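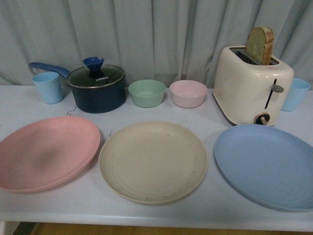

Taking my mum to the Demov open day – will she see anything?
Posted by Hanne Sveinbjörnsson

Mum is 78 and loves the idea of a robot doing breakfast, bless her. Is the kitchen table demonstration worth the drive in December?

Bergþóra Lykkegaard
Oh, do go! We went last year and stayed for ages. The table is laid with pastel plates and bowls, and there's bread in the toaster.

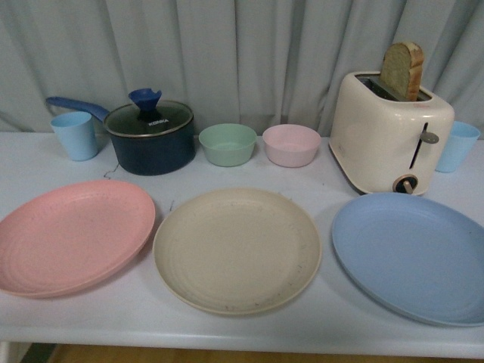

Ask for a chair near the front – the talk lasts 54 minutes and the staff are lovely about questions.

Arnar Nørgaard
Parking is £18. Bring coins.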